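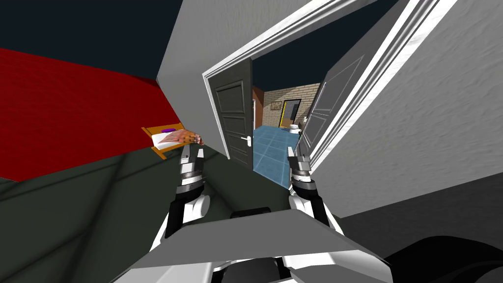

Saturday, June 4, 2022. Stedville, teleoperation desk

I started the second batch for the door and bathroom task in Killness. House seed is 1911, the same as in the first batch, because I want to compare the two without changing the walls at the same time. Radosław Bielecka drove in the morning, I drove after lunch.

Settings are in the usual file, but I write the changes here also. Physics step unchanged. Start position of the base now random inside a small area before the doorway. Start angle of the head also random, with a larger range than before, both roll and pitch. Friction on door handles left alone. The recorder writes the head camera, the wrist cameras, joint positions, gripper commands and base velocity. I turned off the text overlay, which last time was burned into some of the episodes and made them useless for training.

The reason for the larger head range is the failure of the last policy. It was trained on demonstrations where the head was almost level in every episode, and when we gave it a start with the head turned it drove into the wall next to the opening. It had learned where the door is on the screen and very little about the door. Fahad Siddiqui proposed to fix this with image augmentation, to rotate the pictures after recording. We tried it for one evening. The rotated pictures have black corners and the arms rotate together with the room in a wrong way, so I prefer to record the real thing, even if it costs driver time.

Driving with a tilted view is tiring. Radosław had to stop after every block. I noticed for myself that I begin to tilt my own head, and after this I make small corrections with the base that are not needed. These corrections are now in the data. I do not know if they are bad for the training or good. I marked the episodes where I felt it clearly with the tag "wobble", so later we can train with them and without them.

Another problem is speed. Both of us are slower when we come to the threshold, and we wait there before we move the arms. In the first batch the wait was short. The learner will copy the wait, I am sure of it, because it did so in the Prekik project with the drawers. There the policy stopped before each drawer for a long time and sometimes never continued. I would like to trim the still parts automatically, with a limit on joint velocity, but the limit has to be low enough that slow finger motions are kept.

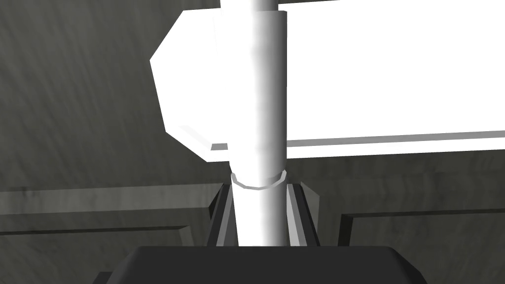

Please do not trim before we look at the gripper channel, Grażyna Wieczorek wrote in the shared log. When the fingers close on something, the joints hardly move but the command changes, and a filter on velocity will throw away exactly the steps where the contact happens. She asks that I keep the raw files and make the trimmed version as a separate set.

She is right and I agree. New rule then: a step counts as still only if arm joints, base and gripper command are all quiet together. I wrote the filter new in this way and ran it on four old episodes from the Tuhumury set. The grasps stay complete. The waits at the threshold become short, not zero, and this is what I want. Raw files stay on the big disk, trimmed ones go to a folder next to them with the same names.

Still open: her second point about the wrist views. She thinks that white parts against white background give the learner too little edge to hold on to, and that we should lower the light a little in the next batch. I would rather change the light per episode, random, and not go to a darker fixed value. To discuss.

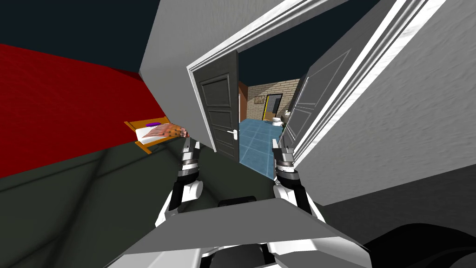 For the start positions I used too simple a rule, and I want to correct it before the next session. The rule only checks that the base does not touch anything. It does not check what the head camera can see of the goal. A start can be legal and the driver still has to guess where to go, and this guess comes from memory of the house, which the policy does not have. So I add a visibility check. A good start is one like this, where the toilet is already in view through the gap between the two doors, with the blue tiles before it. Then the goal is in the first observation and the driver and the learner have the same information. For starts that fail the check I do not delete the episode, I only put it in another group – maybe later we want a policy which searches.

Count at the end of the day: 198 episodes saved, before any filter. I replayed only the first block. In it I rejected 2, both mine, where I pressed "save" before the base had stopped.

The labels for success are written by hand for now. Radosław calls an episode good when the base is past the threshold, and I was waiting until the arms were also through. We did not agree on this before we started, so his labels and mine do not mean the same. I will relabel all of them from the base and hand positions, by script, and keep the hand labels in a second column. Jarosław Jabłońska has a script for this from the drawers, I asked him to send it.

To do:
relabel success by script
visibility check on start positions, run it also on the first batch
training with and without "wobble"
random light, after talking with Grażyna
ask Elaine Aguiar if she can drive one block, so that the data is not only our two styles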